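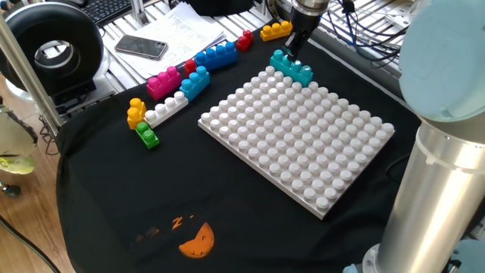 My sister always said the big bricks were for babies, and it took me years to stop believing her, one of the regulars at the Tevard toy library told me when I asked how she had come to run its Friday building table.

She is 89 now, with a laugh that carries right down the corridor, and she does love a white baseplate. "You start at a corner," she said, "and then you see what colour wants to go next — I never plan it, I'd only change my mind!"

The children who come are mostly 6 or 7, and they do have opinions (chiefly about the yellow ones). She lets them argue. "Last March we had a house with no door at all," she told me, pouring us both more tea. "They said everybody could climb in at the top, so we left it."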